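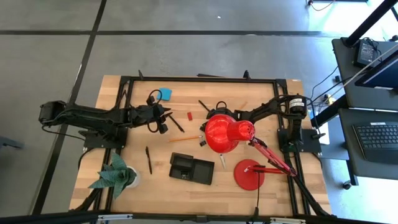 Selma Krasniqi wrote in to say that rounding should be done once, at the end, and that any surveyor who rounds twice should hand back the license. She was answering my earlier piece on lot areas in Plotdale, and I agree with her rule. My disagreement is over where the end is.

Home Essays Archive Subscribe Contact

2021-09-06

A lot area passes through several hands before it reaches a tax bill. The field crew measures angles and distances. The office adjusts the traverse and computes coordinates. The drafter prints bearings to the nearest second and distances to the nearest hundredth of a foot. The assessor, who has only the printed plat, types those values into the county system and lets it compute an area. Each of these people can say truthfully that they rounded once, at the end of their own work. The number on the bill has been rounded at every handoff.

In most towns the effect is too small to matter. A square lot 200 feet on a side doesn't change its tax class over a hundredth of a foot. The trouble begins where an ordinance puts a hard threshold on the result. Plotdale's minimum lot size was set in 1982 and is written to the whole square foot, with no statement of how the area is to be computed or from which values. A parcel can pass on the surveyor's coordinates and fail on the plat's own printed dimensions, and both results are correct arithmetic.

The Yazıcı subdivision is the case most people here know. Lot 491 was laid out to meet the minimum exactly, which I consider poor practice but which is legal. The surveyor's file closed and gave an area just over the line. The printed plat, recomputed from its rounded bearings, gave an area just under it. The permit sat from December until the following spring while two offices mailed each other the same figures.

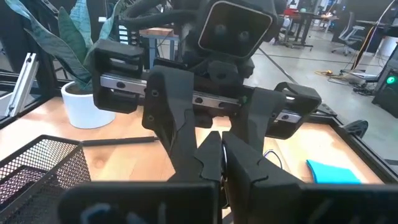
The usual proposal is to print more digits. I think this is the wrong fix. A distance shown to four decimal places claims a precision the instrument didn't have, and the next reader has no way to tell measured digits from computed ones. Old plats are honest in this respect. When a deed says 200 feet, more or less, it tells you how hard to lean on the number. A plat that says 200.0037 feet tells you only that somebody changed a setting in the software.

A second proposal, favored by the people who sell Multus, is to skip the printed plat altogether and pass the coordinate file straight to the assessor. It would remove the retyping, and retyping is a real source of error. It would also move the legal record from a sheet that anyone can read to a file that needs a particular program and a particular version of it. I have plats in my drawer older than any file format I can still open. I wouldn't want a boundary to depend on a conversion routine.

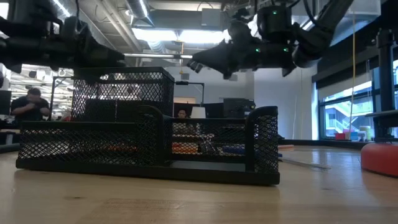

What the ordinance should say

Brirkville handled this with a single paragraph. Its code names the controlling value: the area stated on the recorded plat, as certified by the surveyor, governs for zoning and assessment, and no office may substitute an area recomputed from the printed courses. Recomputing is allowed as a check. If the check differs by more than a stated tolerance, the plat goes back to the surveyor for review.

The tolerance is the part that needs thought. A flat number of square feet is easy to apply but treats a row-house lot and a farm alike. A tolerance tied to the perimeter is better, as error in area grows with the length of the lines that enclose it. I would write it that way and put a worked calculation in the appendix, with the method of rounding spelled out, including what to do with an exact half.

Krasniqi's rule survives all of this. Round once, at the end. The ordinance has to name the end, and it has to name the person who does the rounding. Plotdale's draft revision does neither, and it repeats the 1982 wording on minimum area without a change.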